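Rubrik: Rundgänge & Checklisten | Teeküche
Lesezeit: 2 Min.

Checkliste Becher und Tische, Haus Gritell, Durchgang Samstag früh

Kurz gehalten, war viel los. Liste ist die alte von Warer, Punkte 3 und 5 ergänzt. Bitte Kommentare lesen, nicht nur die Haken.

1. Tischflächen
i.O. Weiße Platten abgewischt, keine Kanten abgeplatzt. Am Fenstertisch klebt noch Rest vom alten Etikett, mit Schaber ran, aber vorsichtig.

2. Kunststoffbecher, Sichtprüfung
i.O. mit Bemerkung. Jeden Becher gegen das Licht halten, Rand mit dem Finger abfahren. Haarrisse = weg damit, nicht zurück in den Schrank. Bestand laut Liste 302, davon 17 aussortiert (fast alle am Rand, zwei am Boden). Nachbestellung bei Huttunen, Karton à 400, reicht dann erstmal.

Farben auf dem Tisch: blaugrün, rot, dazu hinten der rosa-beige. Bei den durchscheinenden sieht man Risse sofort, beim dunkelroten muss man genauer hinschaun. Der milchige ist am schwierigsten, da lieber zweimal.

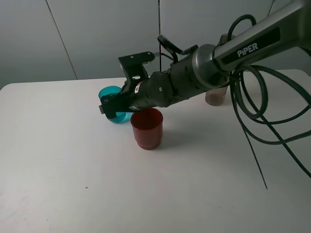 3. Kabel und Stolperstellen
Mangel, leicht. Kabelschlaufen auf und über der Tischfläche, bitte bündeln und vom Becherbereich weg. Lose Enden nicht quer über die Platte legen. Kabelbinder liegen in der Schublade unter der Spüle, sind noch 8 Stück da.

4. Schrank und Ablage
i.O. Türen schließen, Scharnier links quitscht. Becher nicht höher stapeln als bis zur Markierung. Wurde letztes mal auch schon geschrieben.

5. Reinigungsmittel
Offen. Kanister von Avach ohne lesbares Etikett, Datenblatt fehlt im Ordner. Bis das da ist nicht benutzen, steht jetzt unten im abgeschlossenen Fach. Normales Spülmittel geht solange auch.

6. Boden, Fluchtweg
i.O. Weg zur Tür frei. Karton mit Altpapier stand im Gang, gleich mitgenommen.

7. Erste Hilfe
Pflaster nachfüllen! Rest vollständig, Augenspülung noch haltbar.

Nachkontrolle: Punkt 3 und 5 im Mai, Punkt 7 sofort. Abgehakte Liste in den grünen Ordner, Kopie an die Haustechnik.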